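22 de junio de 2022. Planificador, rama Drita

Sigo con la puerta de la lavadora. El detector de bordes adora el aro oscuro y desprecia todo lo demás. 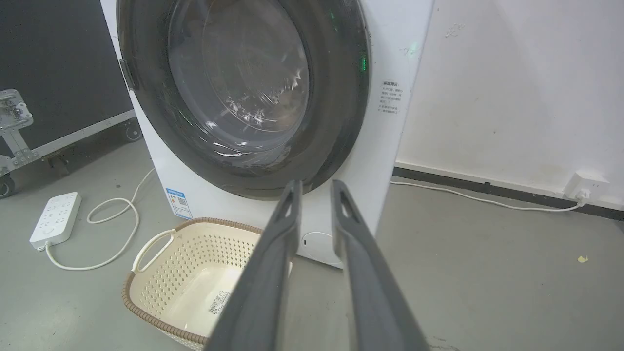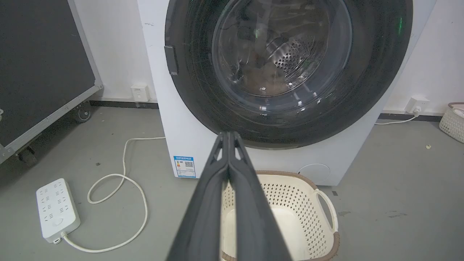 Cambio el umbral de profundidad a 31: el cristal deja de ser un agujero al infinito – ahora es solo un agujero. Kwadwo pide 300 iteraciones en el RRT; el log se planta en la 891 y sigue tan contento. Revisar el criterio de parada, que por lo visto es decorativo.

Pendiente: el TF de la muñeca llega 2 ciclos tarde. Preguntar a Hui-mei.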